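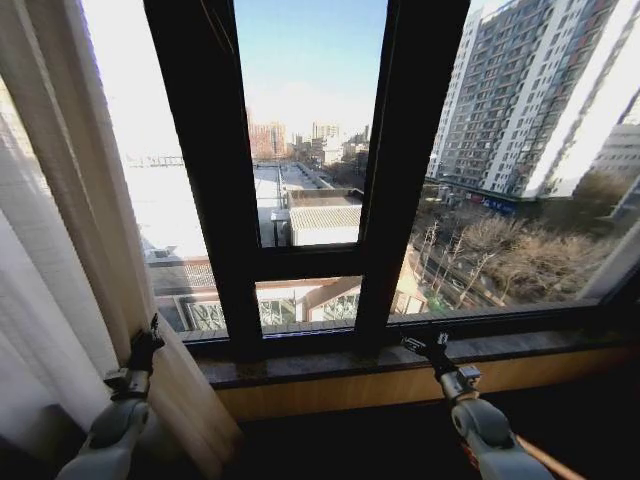

## Windows, sills and coverings: Chisholm, upper-floor unit

Inspected: Jun 2, 2020
Agent: Skirkgate
Form: Prernero tenancy safety check, part 2

### A. Frames and glazing

- [x] Glass free of cracks and chips
- [x] Mullion and transom firm under hand pressure
- [ ] Opening restricted to 100 mm or less. **Fail.** Restrictor arm is bent and the sash passes its stop. Replace with Lulix arm, keyed type. Do not bend the old one back.
- [x] Sill height above floor measured: 1000 mm
- [x] Stone sill secure, no rocking. Polished surface has smudges, cleaning item only.
- [ ] Sealant continuous. **Minor.** Gap of 11 mm at bottom corner, outside face. Reseal before November.

### B. Cords and chains

- [x] No loop hanging below 1600 mm
- [x] Cleats fixed with two screws each
- [ ] Warning labels attached. **Fail.** One label missing in the second bedroom.

### C. Curtains

Sheers are full length, with the hem clear of the floor. Keep them that way when they are rehung after washing, as a dragging hem is a trip hazard.

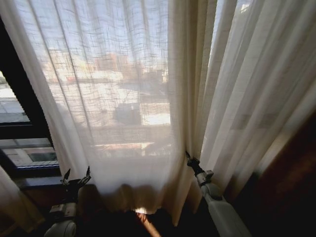

### D. Heating and electrical near windows

- [x] Panel heater in second bedroom at least 500 mm from fabric
- [x] Power points under windows dry, covers intact
- [ ] Safety switch trips on test button. **Not tested.** Board was locked. Key to be obtained from Skirkgate.

### E. Exits and alarms

- [x] Front door opens from inside without a key
- [x] Hallway smoke alarm sounds on test
- [ ] Alarm within service life. **Fail.** Date stamp not legible, treat as expired.

### Follow-up

1. Restrictor arm: urgent, window to stay locked until fitted.
2. Smoke alarm: replace within 2 days.
3. Cord label, sealant: routine, within 40 days.
4. Safety switch: test at the restrictor visit and record the result under D.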